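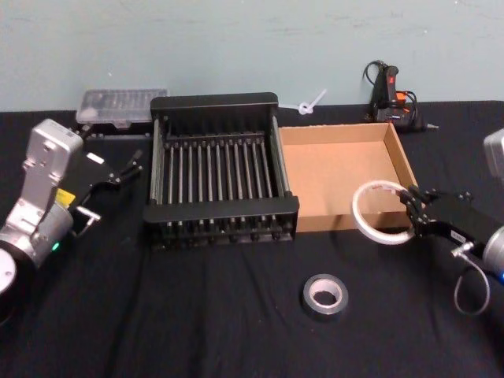 Tidying up by remote: 398 demonstrations and counting

01/03/2026 – Our Mets project has reached 398 recorded demonstrations, all of them steered by hand from the operator's desk at Endbridge, and we couldn't be more pleased!
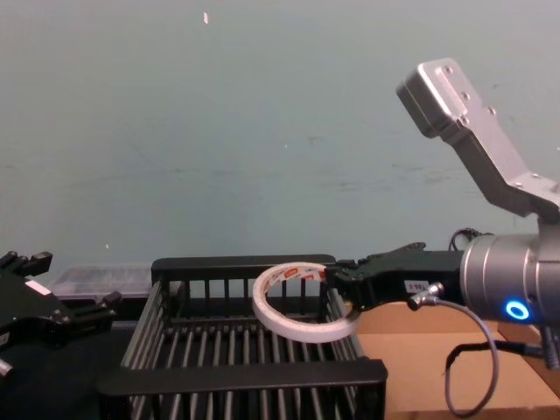
Esard Remote Handling Team

Rolls of tape have been the big job since February. The operator guides both arms, and the software stores every movement of the grippers so it can learn to sort the bench by itself. Tape is lovely to practise on, but it swings if you grab it badly, and new operators need 13 practice runs before theirs are kept.

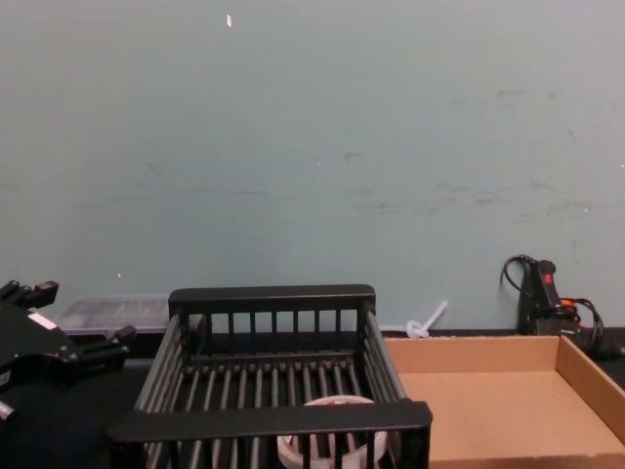
Crockery comes next, and we've set aside 52 sessions for it. Operators have to learn how deep to reach into a rack, and with a white bowl sitting low behind the black bars, as it does now, a good approach takes real patience (and a steady wrist). Recordings will go to our partners at Brusora once they have been checked.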